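Fusodholm Harbor Mural

The Fusodholm Harbor Mural is a painted wall on the north side of the old Ranetti warehouse in Fusodholm. It was commissioned by the town's culture office and painted by Custódio Rocha. The mural is 40 meters long and shows the fishing fleet, the former rope works and a row of figures facing the water. It is best known for a dispute over one of those figures, which led to a change in the way the town approves public art.

Background

The Ranetti warehouse stood vacant for several years before the town bought it. Its north wall faces the ferry landing, and residents had complained about its condition at public meetings. The culture office invited proposals and received entries from painters, sign makers and one tile workshop. Rocha's design was chosen in part for its cost. He worked from a lift through the spring and finished in August.

The paint was a mineral type supplied by Aerts, picked for its resistance to salt air. A clear coating against graffiti was applied to the lower part of the wall only.
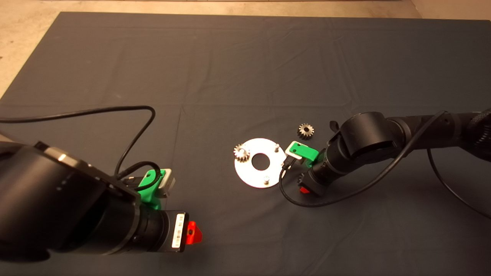

Dispute over the ninth figure

Soon after the lift was removed, ferry passengers began to remark that the ninth figure from the left looked like a former harbor master, shown with his hand in another man's coat pocket. The former harbor master had left office after an argument over mooring fees, and many people took the figure as a comment on it. Rocha said that he had worked from old photographs of dock crews and that no living person was intended.

A petition to repaint the figure gathered 828 signatures. A second petition, asking that the wall be left alone, gathered 2671. The town council discussed both at an evening session that began at 7 p.m. and ran past midnight. Members voted to keep the mural as painted, with a small plaque giving the artist's account of his sources.
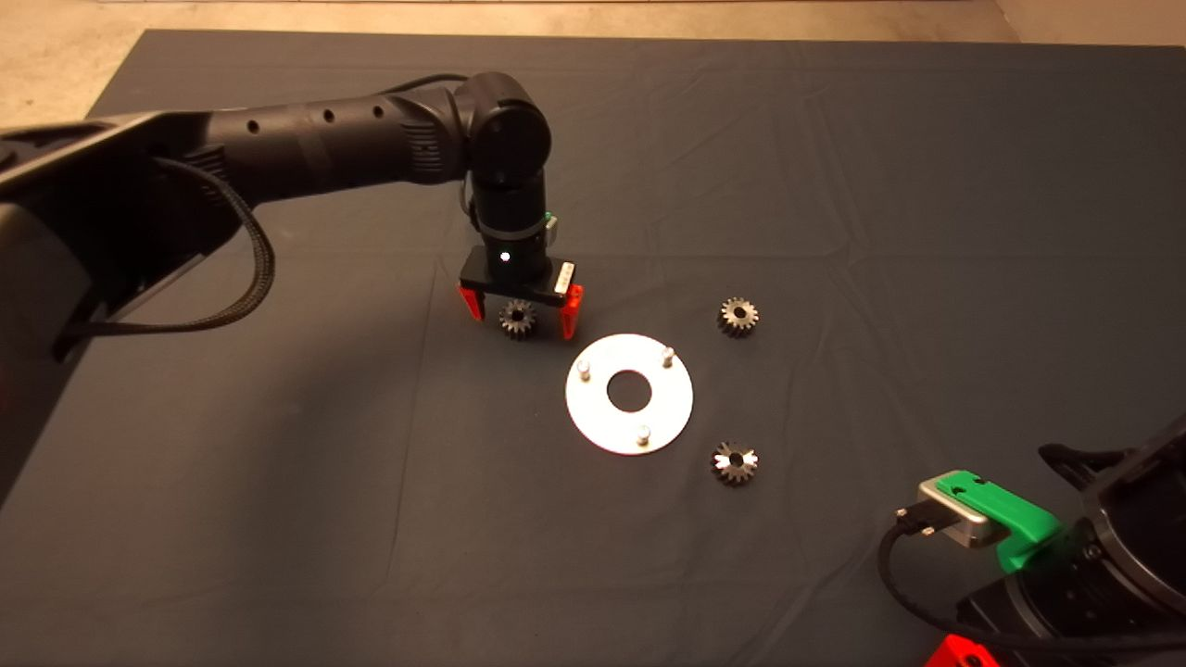 The plaque

The plaque was put up the following spring. It was stolen within weeks and replaced with one bolted into the brick. The second plaque has a shorter text and leaves out the names of the photographers, which drew a complaint from the local history society.

During the same period the town received a claim from Nolex, a boat supply firm that rents the ground floor of the warehouse. The firm said that visitors stopping to look at the wall were blocking its loading door.
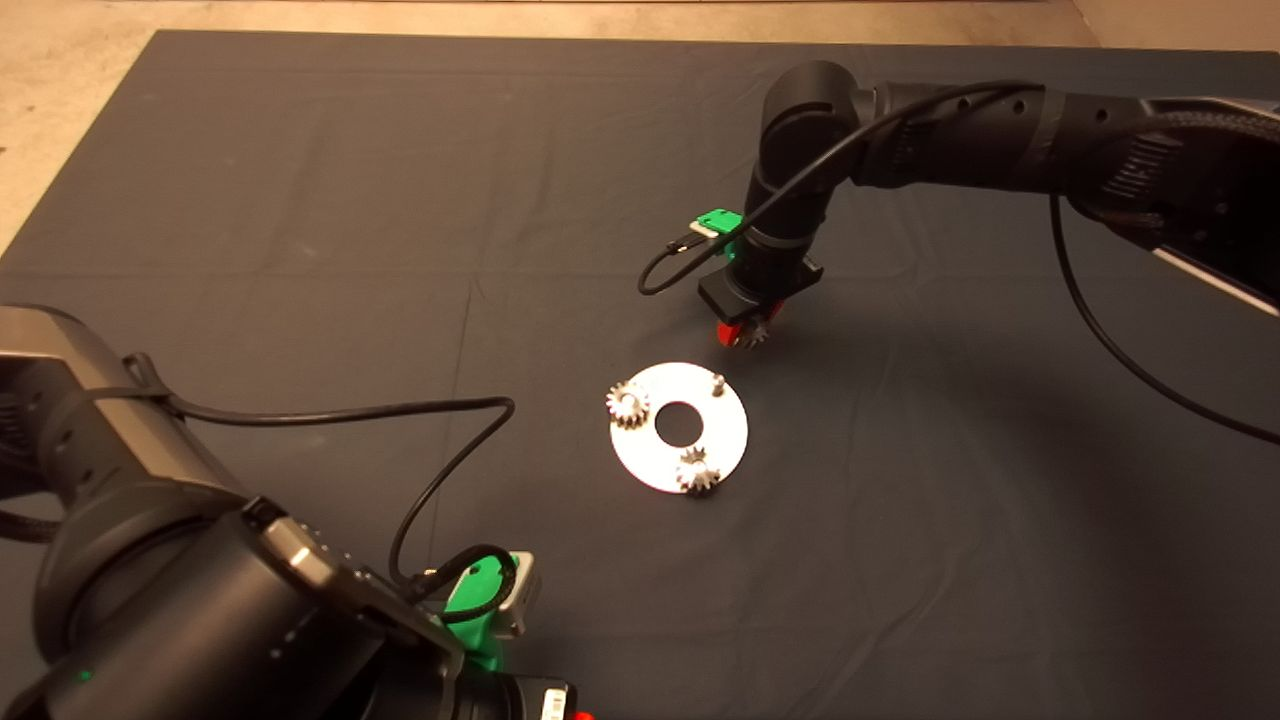
The claim was settled when the town moved the viewing area to the far side of the road and painted a no-stopping line along the curb. Two benches were added later.

Changes to the approval process

Before the mural, designs for town property were approved by the culture office alone. Under the rules adopted after the dispute, full-size drawings of any recognizable face must be shown in the library for one month. Works costing less than a set amount are exempt. 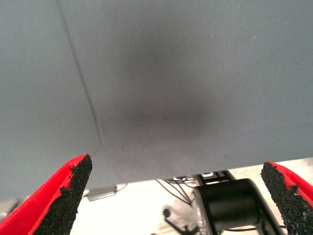
Condition and upkeep

The upper part of the wall has faded more than the lower part. A section near the drainpipe was repainted after a leak, and the blue of the sea is slightly darker there. The culture office sets aside money each year for cleaning, which is done by hand with soft brushes.

Prints of the mural are sold at the ferry office. The first edition of 200 sold out, and a later edition was issued in a smaller format.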